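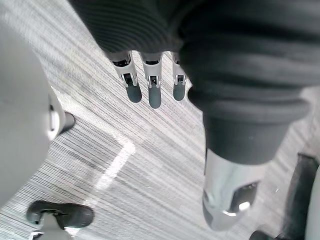

Call for participants: shared floor rules for robots with hands

The Trollinlow working group is looking for 20 people to help us write, argue over and try out a short code of practice for robots that work in ordinary rooms alongside ordinary people. We have a draft. It runs to 89 clauses, and anyone who has sat down with all of them on one evening will tell you that's far too many, so a good part of the job is deciding which ones to keep.

The draft grew out of notes kept at Hevgate and Gindow, where the two teams had each been making up their own rules for years and finally compared them over a very long lunch. Some matched almost word for word. Others didn't match at all. Hevgate wants every working area marked on the floor, carpet included, and wants people to stay outside the line whenever the arm is powered. Gindow lets a trained person step in if the hand is open and still. Both teams have good reasons and we would love to hear what you make of them!

The sections that need the most attention are the ones on hands. Fingertips, sleeves and coverings wear, and we have no agreed wording yet for how often they should be looked over, who signs for it, or what counts as worn enough to stop work. We also need plain language on handing things over to a person, on rolling chairs and stands parked near a marked area, and on who gets to say stop (we think everybody does, but the draft currently says "the operator," and that has already caused one lively discussion).

Who we'd like to hear from

You might run robots every day, or clean the rooms they work in, or teach, or write safety paperwork for a warehouse. You don't need an engineering degree. We would be especially glad of people who have had to follow somebody else's rules and found them impossible to follow, and who can explain why without getting too cross about it. You should be 18 or over and comfortable reading and discussing drafts in English.

What's involved

There are 4 online sessions in November, each lasting two hours, with reading beforehand. After that comes a practical day at the Gindow workshop, or at our partner room in Cáceres if that's easier for you, where you'll try the rules out with the machines running and mark up whatever gets in your way. Closed shoes, please, and long hair tied back. A safety briefing comes first, and you're welcome to watch from outside the line all day if you prefer.

We pay $600 for the full set, in one payment after the practical day, and we cover reasonable travel. If you can only manage the online part, write anyway and we'll work something out.

How to apply

Send us a page or less about yourself, and tell us one rule from your own workplace that you would keep and one that you'd throw out. Let us know which location suits you and anything we should arrange so you can take part comfortably. Please leave out your résumé, we won't read it. We answer every application, though it may take us a couple of weeks.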